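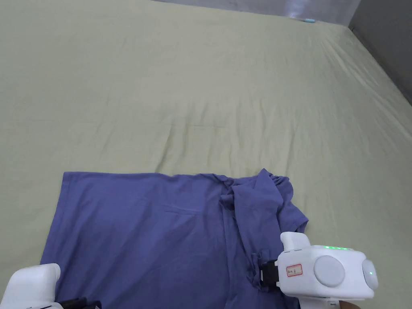 3.2 The bed as a folding surface

Most guides to folding laundry assume a table: a hard, flat top at waist height. In the households we surveyed, the bed was used far more often. Of the 50 respondents in the February survey, only 11 said they folded at a table or counter. We therefore set up the folding sessions on a mattress with a fitted sheet and nothing else in the way of bedding, and left the sheet as it lay. We did not iron it or pull it tight between garments.

A fitted sheet matters more than we expected. It has wrinkles of its own, and these run under the garment and can be mistaken for creases in it. In Figure 4 the sheet is a pale green-beige and the T-shirt on it is purple-blue, so the two are easy to tell apart. Part of the shirt lies flat, with a straight upper edge, while the other side, with a sleeve and part of the collar, is gathered in a heap. We call this state "half-open." It is scored separately from "crumpled" (no flat panel) and "spread" (both sleeves and the hem laid out).

Figure 4. A T-shirt in the half-open state on a fitted sheet. The folds in the bunched side rise above the flat panel.

Short-sleeved shirts and long-sleeved garments were mixed in the same pile, following the Trurnine sorting list (Medina, Section 2). The list has 200 entries, but many differ only in color, and we merged those. Hipólito Medina coded the starting state of every garment. Unclear cases were coded again after the session – mostly dark knits, where the edge of the hem is hard to find.

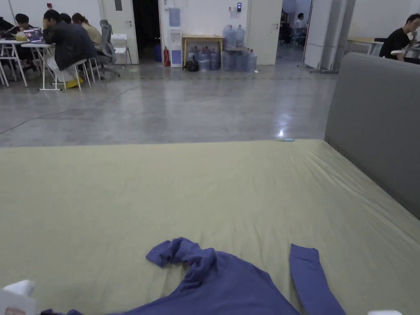

Long sleeves were treated as a case of their own. A sleeve can lie straight while the body of the garment is still twisted, and a person folding it has to choose which part to deal with first. The Cokota protocol says to open the body and then lay out the sleeves. The Godoy protocol starts from whichever part is already flat. We allowed either order and recorded the one used.

The height of the surface was not controlled. A mattress gives under the hand, so pressing a crease flat works less well than on a table, and smoothing strokes tend to drag the sheet along with the shirt. For this reason the Grokow flatness score, which was written for hard surfaces, was applied only to the finished fold – never to the steps before it. Scores for the two surfaces should not be compared directly.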